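Sock night, plus the table situation

OK quick one, I have 30 minutes before I need to be out the door.

So the two cream tables are still shoved together against the wall. I said in November they were going back to being two separate tables and well. They're too useful! Everything lands there though – coffee, tape, the scissors with the red handles I spent a whole evening looking for (they were on the table). Elsa says a big table just makes a big mess. She's probably right, not telling her.

Anyway, laundry. I'm trying to do the small stuff first now, socks and cloths, before the shirts. Sheets dead last becuase sheets are awful. Flat on the table, smooth it out, fold, next. I used to do it all on the couch and half of it went down behind the cushions. Never again.

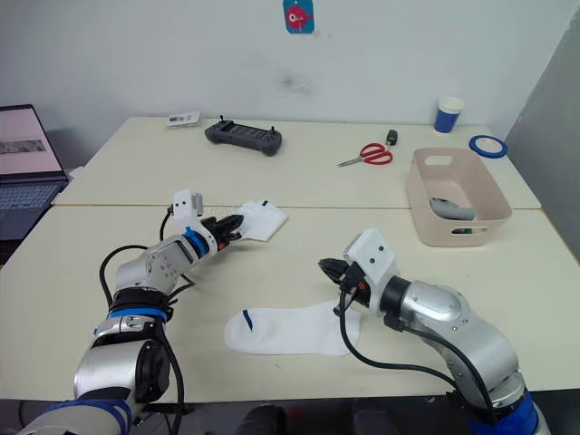

White sock, folded cloth, and the pink basket up front.

The pink basket is staying by the way. Light, has the handle cutouts, easy to grab with one hand. Kjell wants me to get one of those tall ones with a lid but then I'd never see the bottom of it and we all know how that ends.

Current sock rules, subject to change:
Pairs get folded once, no balls. Balls stretch the tops out.
Singles wait until the next wash. After that they're dust rags, sorry.
Anything with a stripe goes on top of the pile so I can match it faster.

Still to do – get the tape and the scissors into an actual drawer, throw out the paper cup, wipe that smudge off the wall (magic eraser? Valter swears by baking soda, anyone tried it on white paint?). And the shirts. There are alot of shirts.

OK gotta run, more on the drawer thing next time.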